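Shape blocks find a new home at Trimthorpe play library

15/05/2015

The play library in Trimthorpe has been a busy and cheerful place this spring, and there is one more good reason to stop in. A gift of $1,040 from the Skorkell fund has paid for new sets of colored shape blocks, which families can borrow for two weeks at a time, just like a book.

The blocks have been popular at the toddler table ever since a trial in March, and it's easy to see the appeal -- a red star, a yellow heart and a blue cube are hard for small hands to leave alone, and plenty of grown-ups pick them up too!

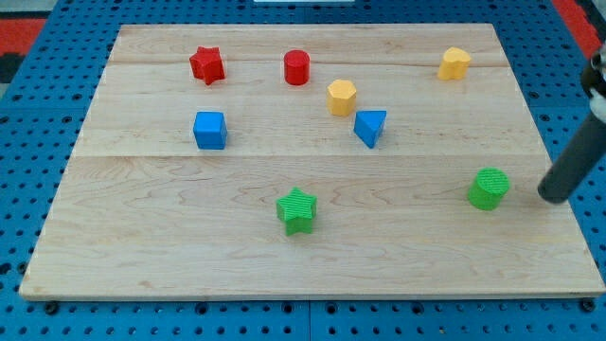 How to borrow a set

Families from Trimthorpe and Zoston can sign up at the front desk on Chiang Street, and there is no charge for members. The library has 210 member families now, and it would dearly love to welcome more before summer. Please bring every block back in its bag -- the next child will be waiting for that star.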